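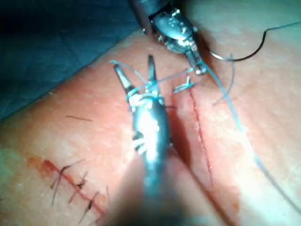 文・棚瀬ゆうひ(坐禅会世話人/仏具と暮らしの道具レビュー担当)

坐禅タイマー「Oto」を使ってみた 家の坐禅がこんなに変わるとは!

家で坐るとき、時間はどうやって計っていますか。私は長いことお線香でした。香りも好きだし、燃え尽きたら終わりという素朴さも気に入っていたのですが、窓を開ける季節は風で燃え方が変わるし、集合住宅だと煙も気になります。スマートフォンのタイマーも試しましたが、止めようとして画面を見たとたんに通知が目に入って、もうそのまま仕事のことを考えてしまうんですよね。

そこで今回のTavamicoの「Oto」です。手のひらに載る円い本体の中に小さな鐘が入っていて、それを小さな撞木が内側から打つという作りです。スピーカーの録音じゃないんです、本物の鐘が鳴るんです!届いた晩、設定もろくに読まずに三回も四回も鳴らしてしまいました。

■音について

まずは音。これに尽きます。打った瞬間はやや硬めで、そこからすうっと低いほうへ沈んでいって、静かな部屋なら尾が長く残ります。本堂の大きな鏧子と比べてはさすがに気の毒ですが、家庭用のおりんよりは落ち着いた響きで、六畳の部屋にはちょうどいい。音量は撞木の強さで変わる仕組みで、弱・中・強の三段階。早朝は弱で十分でした。隣の部屋で寝ている家族は一度も起きてきません。

電子音に慣れていると、鳴る前に「コ」というごく小さな作動音がするのが気になるかもしれません。私も最初の数日は耳が待ち構えてしまいました。今はもう、合図の前の息継ぎみたいなものだと思っています(負け惜しみではなく、けっこう好きです)。

■時間の設定と鐘の数

設定は上面のリングを回すだけ。最長で60分まで、一分きざみで決められます。画面はなく、リングの縁に刻まれた目盛りを印に合わせる方式なので、暗いうちは少し見づらいです。私は手の感覚で覚えました。

うれしかったのは、始まる前の「整える時間」が取れること。開始ボタンを押してから60秒のあいだは何も鳴らず、その間に足を組み、左右に体を揺らして、息を深く吐いて、さあというところで最初の鐘が来ます。これが本当によく考えられている。ボタンを押した手をあわてて膝に戻すあの間抜けな数秒がなくなっただけで、坐り始めの落ち着きがぜんぜん違います!

鐘の数も選べます。私が通っているお寺は曹洞宗で、始まりの止静鐘が三つ、経行に入るときが二つ、終わりの放禅鐘が一つ。この並びが最初から入っていて、背面のスイッチを「曹」の位置にするだけでした。「単」にすると始めと終わりに一つずつ。宗派や会によって作法は違うので、自分の通うところに合わせて選べばいいと思います。欲を言えば、拍子木の音が欲しい方のための工夫も何かあると、もっと喜ばれるんじゃないでしょうか。

■2週間、朝だけ使ってみて

九月のお彼岸をはさんで2週間、毎朝使いました。途中の木曜だけは寝坊して坐れず。あとは続いています。自分でも驚いています。以前は「お線香を切らした」「灰をならすのが面倒」と、何かしら言い訳が立ったのですが、Otoは坐蒲の横に置きっぱなしにしておけるので、起きて、顔を洗って、押すだけ。お彼岸の中日には仏壇の前で短くお経をあげて、それからいつもの場所に移って坐りました。お線香は仏壇で、時計代わりはOtoで、と役目が分かれたのも気持ちがいいです。

ちなみに坐蒲はKazemiのパンヤ入りを前から使っています。これの隣に置くと高さが揃って、手を伸ばせばそのまま届きます。畳の上だと響きがやわらかく、板の間に直接置くと床に伝わって少し大きく聞こえました。板の間の方は下に手ぬぐいを一枚敷くといいですよ。

■Iltitzの卓上ゴングとの違い

同じような値段のものにIltitzの卓上ゴング型タイマーがあります。会の仲間に借りてしばらく使いました。あちらは音が華やかで、ヨガや呼吸法のあとにはとても合うと思います。途中経過の鐘を細かく入れられるのもIltitzの強み。ただ、私には鐘の数を三・二・一と変えられないのが物足りず、それに充電式なので、肝心の朝に電池切れということが一度ありました。Otoは乾電池が2本。引き出しに予備があればすぐ替えられます。

■気になったところ

ほめてばかりなので、困ったことも書いておきます。

・リングが軽く、持ち運ぶと鞄の中で設定がずれる。留め具が欲しい。
・付属の布袋が薄い。鐘の入った道具なので、もう少し厚みがあると安心。
・途中で止めるときはボタンの長押しなのに、説明書のその部分の字がとても小さい。最初は電池を抜きました。

とはいえ、どれも坐っている間には関係のないことばかり。もしこれから家で坐ってみようという方なら、短い時間から始めて、この鐘の音を聞くために坐るくらいの気持ちでもいいんじゃないかと思います。私は明日の朝の分もう合わせてあります。

コメント(4件)

わらび餅
臨済のほうで坐っています。うちは拍子木と引磬なので「単」で使うことになりそうです。作動音の件、気になる人は気になるでしょうね。

zafu_no_neko
Iltitz持ちです。充電切れ、わかります…。でも音はあっちが好きです!

匿名
質問です。法事のときに普通のおりんとして一回だけ鳴らすことはできますか?

棚瀬(筆者)
できますよ。止まっている状態で上のボタンを短く押すと一つ鳴ります。ただ強さは三段階のままなので、お経に合わせて鳴らすならやはりおりんのほうがやりやすいです。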